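Streaks on a painted corridor floor after flat mopping
Home > Floors and Surfaces > Hard floors

Posted by Calia, 10/04/2022

I look after the corridor on the ground floor of a shared workshop building. The floor is a dark teal-gray coating over concrete. It is mopped with a flat mop and a neutral cleaner, and dries with dull arcs that show up under the ceiling tubes, mostly along the wall side. They are invisible from directly overhead and obvious from the far end.

Dose is 200 ml of concentrate to 8 liters of water, which is what was written on the sheet I inherited. The label on the container has worn off. Pads are microfiber, washed with the other cloths. The corridor is narrow, so I can only work in one direction. 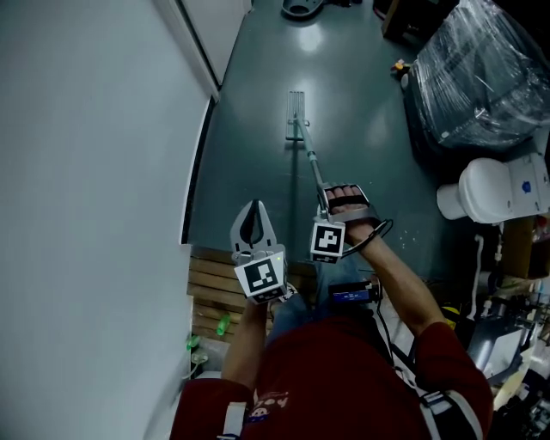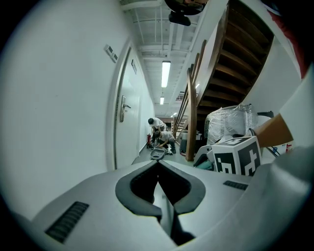

First picture: the flat mop and the floor color. Second: the corridor toward the far end, with the lights.

Is this residue, or is the coating wearing? I would like to know before I ask for a recoat.

Aoki
3 replies in this section, member since May

Most likely residue. 200 ml in 8 liters is 2.5 percent, and that is high for routine damp mopping with many neutral concentrates. Find the product name and get the data sheet before settling on a new dose.

To separate residue from wear, mark off a test patch near the wall with masking tape. Mop it with plain warm water and a clean pad, change the pad, mop it again and let it dry. Look at it from a low angle with the lights on. If the arcs are gone inside the tape, the coating is fine and you need to rinse the rest. If they are still there, check whether they follow the line people walk. Wear usually does. Mop arcs cross it.

For the rinse, start at the closed end and work backward to the exit. Keep the long edge of the head across the direction of travel and overlap each pass by a hand's width. Change the pad when it starts to drag. Anything standing on the floor along the wall, such as a pallet, should be lifted out first. Dirty water collects under the slats and gets pulled back out on the next pass.

Also check how the pads are washed. Fabric softener coats microfiber and it will smear whatever you put in the bucket.

Rokisance

Just use vinegar. Works on mine.

Latorer

I would skip the vinegar until you know what the coating is. Some sealers lose gloss with repeated acid.

Agree with the test patch. One addition: our corridor had the same marks and the pads were part of it. They had been through over 400 washes and no longer picked up much. New pads and a plain water rinse cleared most of it, and the remainder went after the second rinse. The patch by the door took longest.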